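Support Ticket 2825
Site: Altness Garment Care, finishing floor
Equipment: Two-arm hanging cell, Carré line
Opened by: Ysaline Fleury, Floor Supervisor
Assigned to: Gondton Automation Support
Priority: Normal
Status: Closed, with one follow-up item
Opened: Wed 13 February

Summary of request

The cell stops during the hanging task and asks for an operator more often than the staffing plan allows. The site requests a review of the stops and written guidance on who is expected to answer them. Staff on the finishing floor were told in November that the cell would run between checks. At present the person assigned to the pressing station leaves that station to clear the cell, and the pressing work falls behind. 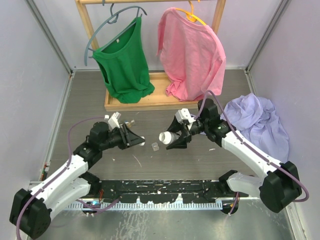
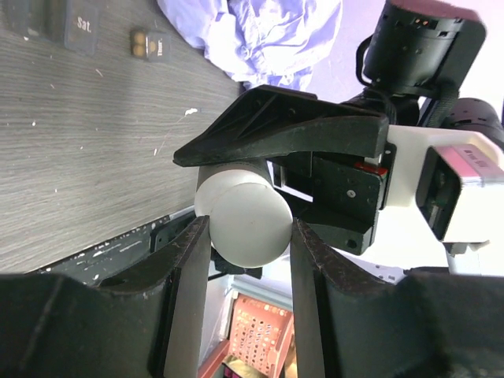

Rack and arms in the first picture; gripper fingers closed on the white cylindrical piece in the second.

Entry 1 – Initial report from site

The cell was put into service to take over the hanging of mixed shirts before pressing. This work was formerly shared by the whole shift in short turns. Under the new arrangement one person is named as cell attendant, and the attendant also keeps a full station. The supervisor reports that the attendant is called to the cell for the following conditions: garment not found, garment low on the rack, and gripper check required.

The third condition is the most frequent. The message does not state which gripper is concerned or what the attendant should look for. Two members of staff have asked whether they are permitted to open the enclosure when it appears. The site's own instruction sheet does not answer the question.

Entry 2 – Response from support

Please confirm the following before any setting is changed:

The stop threshold for the gripper check, as displayed on the service page.
Whether the attendant acknowledges the message at the panel or restarts the cell from the main switch.
Whether garments whose hems reach the tray are being reported as "garment low."

Please do not restart from the main switch to clear a gripper check. A restart clears the message and also clears the record of the stop, and the shift report will then show fewer stops than took place.

Entry 3 – Reply from site

The threshold is displayed as 3. The restart from the main switch has been the usual practice on the late shift, as the panel requires a code and the code was issued to day staff only. The shift reports therefore cannot be relied upon for the late shift.

The supervisor confirms that long-sleeve shirts are reported low more often than T-shirts. In the first picture the lower part and sleeve ends of the pink shirt are gathered on the tray, and part of the shirt goes over the tray's right front edge. The green T-shirt beside it also has its hem bunched against the tray. Staff have been lifting such garments by hand and consider this part of the job, although it is not recorded anywhere as a task.

The site also asks whether cloth lying on the floor of the enclosure affects the cell. A lavender cloth can be seen in both pictures.

Entry 4 – Findings

Support reviewed the settings with the supervisor by telephone. The findings are as follows.

Access codes. Late shift staff had no means of acknowledging a stop in the approved manner. Codes have been issued to every person who may be named as attendant, on either shift.

Gripper check. The counter is shared by the two arms. A value of 3 means that three weak closings in total, on either side, will stop the cell. The value had been carried over from the trial period, when an engineer was present at all times. It has been changed so that each arm keeps its own counter, and the message now names the left or right gripper.

Garment low. The report is correct and the cell is working as designed. The rack bar is low for long-sleeve garments. No software change is proposed.

Cloth on the floor. Any cloth that is not part of the task should be taken out at the start of the shift, with the arms stopped and the cell in service mode. The enclosure is not to be entered or reached into at any other time. The same rule applies to garments that need to be lifted.

Entry 5 – Staffing guidance

The supervisor asked that this be placed in the ticket so that it may be shown to the shift.

The attendant role is to be treated as work and entered on the rota as such. Where the cell is running, the attendant is to have 45 minutes at the cell and is then to be relieved, and is not to hold a pressing station during that time. Relief was part of the hanging work before the cell was installed – it was removed from the rota along with the task, and the site agrees that this was an error.

A stop that takes an attendant away from another station is to be recorded even when it is cleared quickly. The service interval of 3000 cycles is unchanged and remains the responsibility of Gondton. Site staff are not expected to clean or adjust the gripper fingers.

Staff who previously did the hanging have asked to be consulted on the order in which garments are presented. Support has no objection. The order can be set at the panel without a service visit, and Ms. Fleury has been given the relevant page of the Asley panel manual.

Entry 6 – Confirmation and closure

The site reports that the late shift now acknowledges stops at the panel and that the message naming the gripper is understood. The revised rota has been posted. The ticket is closed with the agreement of the supervisor.

Follow-up item: quotation for a taller rack suitable for long-sleeve garments. Owner: Gondton. The site will send garment lengths before the quotation is prepared.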